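Search reviews Go

Zimelano Parallel Gripper Kit, reviewed in a shared workshop

Last updated 2024-11-11

The Zimelano kit is a two-finger gripper that bolts to a standard arm flange. It comes flat packed: two finger carriages, a rail, one servo, a control board and a bag of screws. I bought mine in April for $605 and mounted it on the arm at our shop. It has been on there ever since, picking up household objects and putting them in bins.

Assembly took an evening. The printed guide is fine up to step 9, where the drawing shows the rail upside down. If the carriages bind near the end of travel, flip the rail and try again. All the screws are the same thread but come in two lengths, and the long ones will touch the servo case if you put them in the front holes. I marked mine with a paint pen. The cable that ships with the kit is too short for an arm of any size. I replaced it with a Hultent extension and left a loop of slack at the wrist so the joint can turn all the way.

The board shows up as a serial device and takes plain text commands for position, speed and force limit. There is a desktop app too, but I stopped opening it after the first week. Position repeats well. The force limit is coarse, and the bottom three settings feel the same to me.

Most of my time went into grip settings for different objects. Cushions and folded cloth are easy at any setting. Glass jars need the rubber pads, which cost extra and should be in the box. Tall tins are the hardest. The sides are smooth and flat, and if the fingers close a little off center the tin turns before it lifts. I now approach low, close at half speed, and wait a moment before going up.
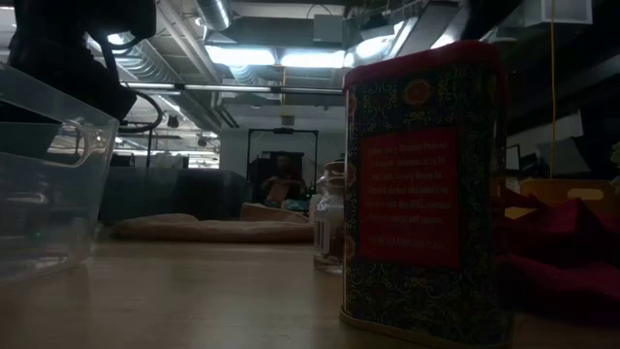

Benjelloun wrote in to say that the same kit slipped on tins until the stock pads were swapped for strips of silicone baking mat, cut to size and held on with double-sided tape, and that the tape needs changing every 30 hours or so of running. I have not tried it for that long. A short test with the mat did hold better than the Zimelano pads on smooth metal, though it left the fingers slightly thicker and I had to reset the closed position.

Wear is acceptable. After 1000 cycles on my counter the carriages had a little side play, which I took out with the adjusting screw. The servo gets warm in a long session — I give it a break between batches.

I also looked at the Disine gripper before buying. It opens wider, but the mounting plate would have needed new holes, and I wanted something I could take off the arm without leaving a mark on it.

Buy it if you already have an arm and are comfortable with a serial port. Order the pads and a longer cable at the same time. Four out of five.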